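Wrist camera view in sim doesn't match the cell after flange swap

Posted in: Cell setup and maintenance

skravets
October 18, 2018
We run a six-axis arm on a pedestal, one gripper, one wrist camera on a bracket between flange and gripper. The bracket was replaced last month with the Jatedell one, which sits lower and has a different bolt pattern. I updated the tool frame on the controller and repeated the three-point check. TCP error is fine, under 3 mm everywhere I tested.

The simulated copy of the cell is the problem. I entered the new bracket offset in the scene file, moved the arm to its home pose and rendered from the wrist camera. On the real cell at home pose I get both fingers and the near half of the table. In sim I get the back wall. Render attached at the bottom of the thread. Joint values match the controller to two decimals. What am I missing?

dace_g
Is the camera parented to the flange or to the gripper base? If the scene file still has it under the old bracket link and you deleted that link, some importers hang the orphan on world and keep the last local transform. You would then be looking from somewhere near the pedestal.

skravets
Parented to link 6. Checked that first. If I jog joint 6 the picture rotates, so it follows the arm.

rpop
Then it's the rotation. The Jatedell drawing gives the camera angles as fixed-axis XYZ. Most scene formats want intrinsic, or a quaternion. With one nonzero angle you never notice. With two you end up staring at the scenery.

anca.olteanu
I disagree with rpop, at least as the first suspect. We had the same symptom on two cells and it was the optical frame both times. Controller convention has Z out of the lens. The renderer looks down negative Z with Y up. If you copy the numbers straight over, the camera faces away from the fingers. No Euler order will fix that.

rpop
A straight 180 flip would put the flange in view, or the inside of link 6 if backface culling is off. He has wall with a strip of something flat at the bottom, and the strip is tilted. That is not a clean flip.

anca.olteanu
Depends on how far the bracket stands off the flange. But the tilt is a fair point. Could be both.

o_buzatu
Before anyone edits angles again: put a frame marker at the camera origin and another at the TCP, render from a fixed outside camera, and look at the axes. It takes five minutes. I have seen people spend a shift trying sign combinations until the picture looked right at home pose and was wrong at every other pose.

Also replace that wall texture with flat gray while you debug. Patchy marble at low resolution is useless for judging orientation.

skravets
Did the marker test. Results:

Camera origin is correct, matches the bracket drawing.
Camera Z points out past the gripper at an angle, not along it.
Roll is off as well, small.

So position good, orientation bad. I converted the drawing angles as fixed-axis, built the quaternion, then applied the optical frame rotation on the camera side. Fingers are back in view. I compared at home, at pick and at two poses over the fixture, and the fingertips land in the same place as on the real camera as far as I can tell by eye.

anca.olteanu
Both, then. I would still verify with a board and not by eye. A couple of degrees will not show on the fingertips and will show at table distance.

dace_g
Agree on the board. And put the convention in a comment next to the transform. Whoever changes the next bracket will copy your numbers without reading this thread.

o_buzatu
Check the near clip too. The old bracket file on our side had it at 50 mm, and with the camera that low you may lose part of the fingers when the gripper closes.

skravets
Near clip was 32, left it alone. Board check is planned for the next maintenance window. Original render, before the fix:
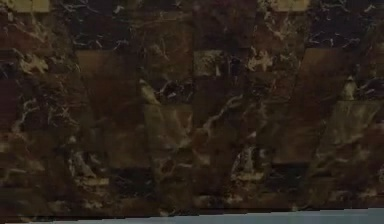 Wrist camera, sim, home pose, old orientation values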